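The cup, the scale and the planner that wants a second look

The sales line for Were is that you tell it what you want in plain words and the software works out the rest. I have heard that line from five firms since January, so I went to Cliltport in a bad mood and asked to see the rest.

Temico, which writes Were, has split it into layers. One model finds the objects, another proposes a grasp, and a planner strings the moves together and decides whether to bother asking a human. Mei Ostrowski looks after the planner. She is refreshingly rude about it. "It's a to-do list with opinions," she told me, and went back to scrolling through the wrist camera feed.

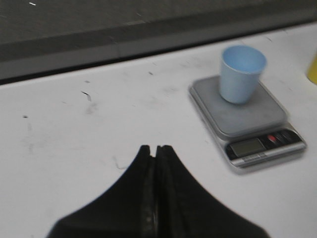

Most of the arguments at Temico are about what counts as finished. An early version marked a task complete when the last motion command returned without an error, which says something about the motors and very little about the cup. Now a separate check has to agree. Dennis Mfaume wrote it, and by his own figures it still wrongly passes 9 jobs in every 56. The brochure mentions neither number.

Then there is distance. Perception models like a whole object with some table round it, and a camera on the wrist gives them that only until the arm gets close.
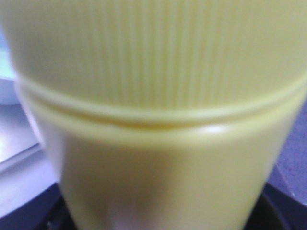 Were copes by remembering: it keeps the last estimate it trusted and steers by that for the final stretch. Erasto Makori calls this sensible. I'd call it closing your eyes and hoping the furniture hasn't moved, and he conceded that a nudged table would spoil it. A fix is promised in the next release, as fixes are.

Natalie Mapplebeck, who tried the software at Tandoswood for 17 weeks, liked the logs best.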